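Nollell Schmuckschale, flach, durchsichtig

Rorska – Ordnung für kleine Dinge
Startseite > Aufbewahrung > Schmuck > Schalen

Artikel: Nollell 76
Lieferbar, Versand in 2 Werktagen

Die Nollell ist eine flache Schale für den Schmuck, den man jeden Tag trägt und am Abend ablegt. Sie hat keinen Deckel und keine Fächer. Viele Kundinnen haben uns geschrieben, dass sie die Kästchen mit Schublade zwar schön finden, aber die Ringe am Ende doch auf dem Nachttisch liegen bleiben. Für diesen Gebrauch haben wir die Schale in das Sortiment aufgenommen.

Die Wände sind klar, der Boden ist weiß. Auf dem weißen Boden findet man auch einen sehr dünnen Ring schnell wieder, und einen Ohrstecker ohne langes Suchen. Der Rand ist niedrig, so kann man mit zwei Fingern hineingreifen und muss die Schale nicht kippen.

Was hineinpasst

Ringe, Anhänger, Ohrstecker und ein Armreif gehen gut zusammen hinein. Einen breiteren Armreif kann man hinten an die Wand stellen, dann bleibt vorne Platz für die kleinen Stücke. Lange Ketten empfehlen wir für diese Größe nicht. Sie legen sich über alles andere und verknoten sich mit den Anhängern. Für Perlenketten und Armbänder aus Steinperlen haben wir die längere Schale Parri, die mit einem weichen Tuch geliefert wird.

Jade und andere polierte Steine sollten nicht direkt an Metall liegen, wenn die Schale oft bewegt wird. Auf einer Kommode ist das kein Problem, im Koffer schon.

Lieferumfang

1 Schale Nollell
2 Streifen Filz, selbstklebend, für die Unterseite
Pflegehinweis auf Deutsch und Englisch

Die Filzstreifen sind nicht aufgeklebt. Wer die Schale auf Glas oder lackiertes Holz stellt, soll sie bitte vor dem ersten Gebrauch anbringen.

Den Schmuck neu sortieren

Am besten nimmt man zuerst alles heraus und legt es auf eine Decke oder ein großes Handtuch. Auf dem Stoff rollen die Perlen nicht weg, und ein heruntergefallener Stein nimmt keinen Schaden. Danach kommen die Stücke zurück, die man in der letzten Woche wirklich getragen hat. Der Rest kann in eine Schachtel.

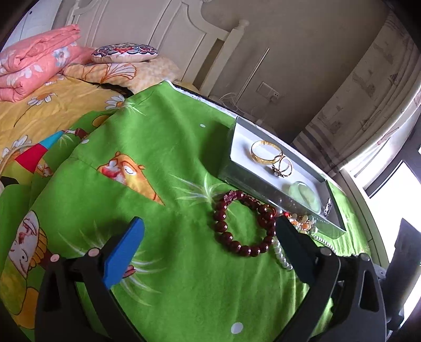
Ketten mit Perlen legt man locker hin, ohne sie zu ziehen. Der Faden wird mit den Jahren schwächer, besonders nahe beim Verschluss. Wenn man zwischen zwei Perlen schon den Faden sieht, soll die Kette zum Juwelier, bevor man sie wieder trägt.

Pflege

Mit lauwarmem Wasser und einem Tropfen Spülmittel reinigen, mit einem weichen Tuch trocknen. Keine Scheuermilch, kein Alkohol, nicht in die Spülmaschine. Fingerabdrücke an den klaren Wänden gehen mit einem Brillentuch weg.

Fragen zum Artikel

Fragen beantwortet Hywel Kneath vom Kundendienst, auf Deutsch oder Englisch. Rückgabe ist bei unbenutzter Ware möglich, bitte mit dem Originalkarton. Die Farbe Rauchgrau kommt im Februar wieder.

Dazu passt: Ringhalter Cunport, Schale Parri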